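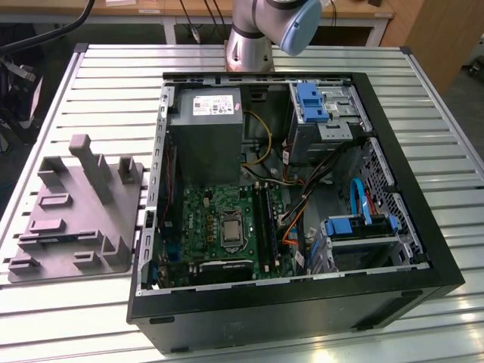 Allthorpe Tower Notes

README, revised December

Contents of this folder

This folder holds the working notes for the open desktop tower on the Allthorpe bench. It covers what is in the case, what we call each part, the order parts come out and go back, and how to fill in the log. It does not cover software, hard drive contents or anything on the network.

If you only want the naming list, skip to "Part names". If you have a tower open in front of you and something will not come loose, go to "Known snags".

Files

README.txt — this file
parts.csv — one row per part, with our name for it and where it sits
log.csv — one row per job done on a tower, 3078 rows at this revision
snags.txt — longer notes on anything awkward
old/ — the Ullum notes, kept for reference only

The Ullum notes use different names for several parts. Please don't mix the two. Where an old row in the log still says "shelf", read it as "drive bay".

Position of the case

All directions in these files assume the tower is lying on its side with the side panel off, the inside facing up, and the front bezel nearest to you. The power supply is then at the top left and the optical drive cage at the top right. If you work from the other side of the table, turn the notes round in your head and write the log as though you had not moved.
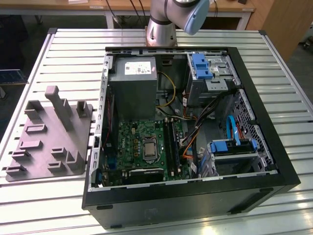

Amrani
Bench notes and parts list, Allthorpe

Part names

Use these names exactly, in lower case, in both CSV files.

power supply — grey metal box, top left, white specification label on it
main board — the green board below the power supply
processor — silver, held down by the metal retention bracket
memory slots — the two upright black slots to the right of the processor
expansion card — black, lying across the lower end of the main board
optical cage — silver metal, top right, with a blue plastic release latch
drive bay — right-hand side, lower down
drive caddy — the blue plastic carrier in the drive bay
data cable — the blue SATA cable that arches up by the caddy
power bundle — the yellow and black wires looping down from the power supply
grille — the perforated metal along the right wall

"Motherboard" and "main board" mean the same thing. We settled on "main board" because it was already in most of the rows.

There is more than one blue piece of plastic on the right-hand side. "The blue clip" is not a part name and rows that use it get sent back. Write "optical latch" or "drive caddy".

Order of work

Switch off at the wall and take the mains lead out before the side panel comes off. Touch bare metal on the chassis before you handle a card or a memory module.

Coming out, the order is:

1. data cable, drive end first
2. power connector at the drive
3. drive caddy
4. expansion card
5. memory

The processor stays where it is unless the job sheet asks for it. The same goes for the power supply. Going back in, reverse the list, and leave the data cable until the caddy is fully home.

Pull cables by the plug. Lay the power bundle back over the metalwork when you need to see the board, and do not tuck it under the optical cage.

Known snags

The cables running across the middle of the case hide the edge of the board. Move them before deciding that a connector is missing.

The expansion card may have a small catch at the end of its slot. Feel for it first. A card that rocks at one end and not the other is still caught.

The data cable will take a bend if it is left folded. Let it keep its arch.

A memory module can look seated and be up at one end. Check both ends. This accounts for 13 of the open entries in snags.txt.

Columns in log.csv

job — number from the job sheet
part — from the list above
action — out, in, check or left
result — ok, repeat or stopped
minutes — whole minutes only
note — free text, 100 characters at most

Leave "minutes" blank if you did not time the job. A nought means something else and spoils the averages. If a job covers two parts, give it two rows with the same job number.

Gaps

The first 8 rows came over from Ullum by hand and have no result. They are kept so that the numbering holds.

Part numbers are not recorded. Labels were copied down for a while but too many were misread, so that column was taken out. Rows marked "Brikov" in the note field used a different job sheet — their timings start when the panel comes off, and ours start with the panel already off. Leave them out if you are comparing times.

Changes

Corrections to parts.csv go in as a new row with the old one marked "replaced". Do not overwrite. Additions to snags.txt go at the bottom, with the job number.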